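About Wudgate College

Wudgate College is an independent provider of vocational and continuing education serving the town of Clemthorpe and the surrounding district. The College offers certificate and diploma programs in business administration, early childhood education, bookkeeping, horticulture and information technology. In the most recent academic year, 1098 students were enrolled across all programs, the majority of them on a part-time basis.

The College began as an evening school above the Busadon Building, where a single class in commercial arithmetic was taught to apprentices and shop employees. It moved to its present grounds on Habte Road when the original rooms could no longer accommodate demand. The old assembly hall has been retained and is used for graduation ceremonies each November.

Teaching at Wudgate is organized on the principle that adult learners arrive with existing commitments. Classes are scheduled in the morning, afternoon and evening, and most subjects may be taken in any order once the introductory unit has been completed. Class sizes in practical subjects are kept small so that instructors are able to give individual attention to each student's work.

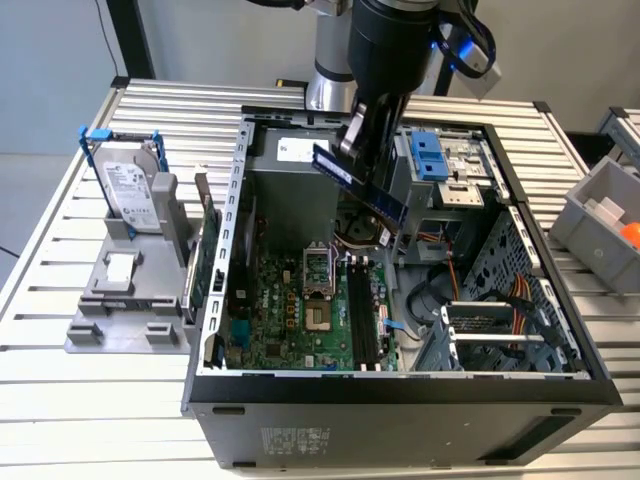 Applicants who left school without a senior certificate are assessed by interview and a short written exercise. Credit is granted for prior study and for relevant employment, subject to review by the Registrar. The Habte Road Bursary covers 100 per cent of tuition for eligible residents of the district, and 8 bursaries are awarded in each intake.

The College library holds 2636 titles in its local history collection, including bound copies of the Clemthorpe newspaper and the minute books of the former Mechanics' Institute. Members of the public may consult these materials by appointment.

Wudgate College is governed by a board of directors and led by the Principal, Junpei Ogura, who previously served as Head of Business Studies. Enquiries regarding enrolment, bursaries or the hire of the assembly hall should be directed to the front office between 8:30 a.m. and 5:00 p.m.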